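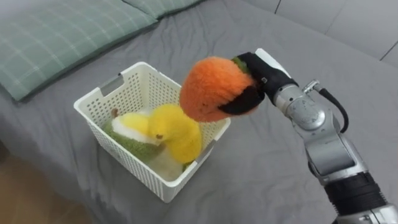 An orange plush toy over the basket, with the chick already in residence.

I've been having the same argument with my friend Guilan Dai since September, and I'm going to have it here instead, where she can't interrupt me. It's about when a robot should let go of things.

Guilan likes one big learned policy. Camera pictures go in, joint movements come out, and you keep feeding it toys-in-a-basket until it behaves. I see the appeal! I ran one like that for months on Okum, and it was lovely to watch, right up to the moment you wanted to know why it had opened its fingers. The log gave me a long column of numbers and I stared at them over a cup of tea.

So my view, for what it's worth, is that letting go deserves its own bit of code. Learn the reaching, learn the grasping, fine, I've stopped fighting that (soft toys squash in ways I'd never manage to write down). But put a small, dull, readable check in front of the release. Where does the software think the rim is? How much of the toy hangs past it? Is there something fluffy already underneath that will bounce it straight out again?

Plush is a good test of this, by the way. The gripper might have a carrot by its leafy end while most of the carrot dangles off to one side, so the spot under the fingers and the spot under the toy are two different places. Our first planner, Dulto, only cared about the fingers. Out of 95 drops in one batch, 47 went wrong, and I'd blamed the camera calibration for days before Jianguo Shao asked me where the middle of the toy was. I hadn't a clue. The planner hadn't either.

The check we wrote after that took six evenings and it's ugly. It draws a rough blob round whatever is being held, guesses the middle, and shifts the arm until that middle is well inside the basket. You can print out every decision it makes and read it like a shopping list.

Guilan says I'm patching a hole that more data would fill, and that in a year I'll delete the lot. She may be right about the deleting. I'd still want something I can read sitting between the policy and the fingers, and I've told her she's welcome to send me hers to try on the same basket.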